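Bench and PC safety checklist, Gredby repair room
Done by: Maiara Vieira
Date: 2023-11-05
Next full check: July, unless something gets moved before then

Quick one, did it between jobs. OK = fine, LOOK = come back to it, NO = don't use till sorted. Comments under each where I had any.

1. Mains and bench
Sockets on back wall: OK. All 6 tried with the plug tester.
Extension lead, the orange one: NO. Sheath nicked near the plug, have put it in the Serkberg crate. Please don't fish it out again.
Bench mat earth lead: OK
Wrist straps: LOOK. Three fine, one has a tired clip. Order another.
Drinks: still a mug ring on the bench. Drinks go on the shelf by the door, we've been over this.

2. Open desktop case, board
Mains lead out before hands go in. Then hold the power button in for a few seconds.
Memory: LOOK. Two modules, dark blue, side by side. Press both down again and check the white clips at the ends by hand, don't just go by eye.
Blue ribbon cable near the beige power connector: LOOK. Dont tug it when lifting anything else out.
Capacitors: go over all of them with the torch before power on, the blue ones and the brown ones. Any domed top or crust, stop there and write it up.
Screws: the ones holding the board to be checked with the hand driver, not the electric one. Snug is enough.
Loose bits: tip test before the side goes back on. Anything rattles, find it. 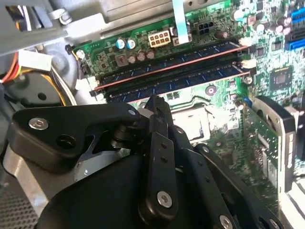

3. Power supply
Label: too small to read from where I was. Whoever does the next one, take a torch and write the rating in the book.
Grille: keep it clear, nothing stacked against that side. Brush only, and never poke the fan through the mesh.
Inlet: check pins are straight and the socket doesn't shift when a lead goes in. If it wobbles, NO.
Casing: STAYS SHUT. We don't open power supplies in this room, no exceptions, they go to Bastos.
Edges: folded metal, mind your knuckles. Plasters are in the green tin (26 left, will do).

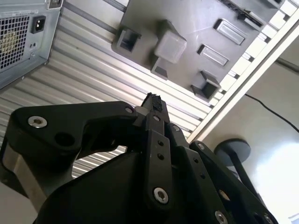

Power supply, grille and inlet side. Grey mounting plate on the ribbed metal.

4. Mounting plate and slots
Fixings: LOOK. Give it a firm push at each corner, if it rocks it wants doing up again.
Clip sockets: feel for cracks round the open ends. Grey plastic dosen't always show them.
Long slot: keep clear of offcuts and grit. Anything thin going up into it goes in straight, no levering against the rim.
Smaller blocks: nothing to be hung off them. Not cables, not headphones.
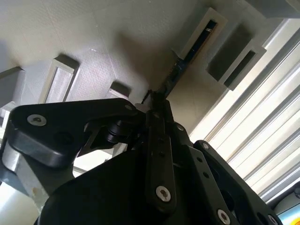 Working from underneath is awkward so eye protection on for that, every time, bits come down. Glasses are on the hook, 4 pairs, wipe them after. Also get the lamp lower if you're on your own, the deeper slots are hard to see into and people end up guessing.

5. Tools and storage
Drivers back in the roll: OK, bar the small cross-head. Anyone?
Heno trolley, brake: LOOK. Holds on the flat, slips by the door where the floor drops.
Screw pots: OK, lids on
Battery box: OK
Extinguisher: OK, pin in, tag in date. Path to it was blocked by a carton, moved it.

6. To do
Scrap the orange lead properly
New strap clip
Re-check memory and ribbon before power on
Rating off the power supply label into the book
Tighten trolley brake, or swap it with the one from upstairs if they'll let us

Sign under here when you've read it. M.V.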